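3.2 How people share out small parts at a common bench

We came to the question of shared benches somewhat by accident, and we would like to spend a little time on how it happened, as the rest of this section depends on it. Our first visits to the repair workshop at Plosurden were meant to be about teaching: who shows a newcomer what to do, and how long they stay at it. What kept turning up in our notes, though, was sorting. People sorted before they talked, they sorted while they talked, and when a conversation turned awkward they went back to sorting with what looked to us like real relief.

Yolanda Benavides, who had been at the workshop longer than any of the other members we spoke to, put it to us in her kindly way over a cup of tea. "You can't ask a person how their week went if their hands have nothing to do," she told us. We wrote that down, and we have come back to it many times since. It fits well with what Duván Lozano said in a separate interview, that he had learned the names of his bench neighbors by passing them parts.

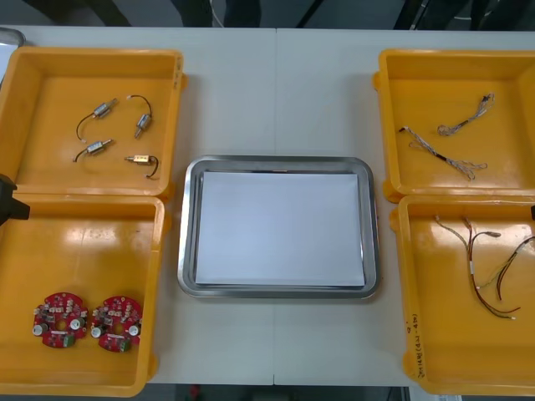 Figure 2. Small motors in a yellow tray on a white table, with a steel tray in the middle.

The members had two words for the places where parts were kept, and the difference between them mattered a good deal. A "home" was a container that belonged, by long habit, to one kind of part. A "visit" was any container that held something for the time being. Newcomers mixed these up constantly, and the older members were gentle about it, though not always as gentle as they believed. Yayra Nartey remembered being corrected on her first evening and going quiet for most of an hour. She laughed about it when she told us, and then she added that she had nearly not come back.

We held 6 group conversations in all, each lasting 40 minutes, and in every one of them the talk found its way to this matter of homes and visits without any help from us. Joon-young Maeng thought the words had come over from Kaletance, the older workshop across the river, along with a good part of the furniture. Robel Feyisa was just as sure they had started at Plosurden, and the two of them enjoyed the disagreement so much that we let it run well past the end of the session. We have no way of settling it and are fond of both accounts.

What we can say with more confidence is that the words did some social work. To tell a newcomer "that's only visiting" was a softer thing than to say "you've put it in the wrong place," and members reached for the softer wording most often when others were listening. Left alone with a friend, they were a lot more blunt. Bermúdez describes something close to this in her study of community kitchens, where a misplaced ladle was said to be "on its travels," and we are grateful to her for letting us read her field notes before our second round of visits. 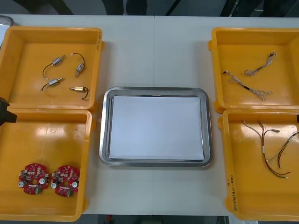

There were limits to this kindness, and it would be unfair to the members to leave them out. Two people stopped attending during the time of our study, and one of them told us plainly that she had found the private wording tiresome. She wanted labels. She had asked for labels, in fact, and had been told with great warmth that she would soon pick it all up. Faria has argued that friendly groups can be the hardest ones to join, for the simple reason that so much in them goes unsaid, and we think her point holds at Plosurden too.

The matter of labels came up again at the open meeting on Thu 10 May, which both of us attended. Yayra spoke in favor, Joon-young spoke against, and Yolanda asked if the labels might be written in pencil. We take up what the members decided, and how they felt about it afterward, in Section 3.3.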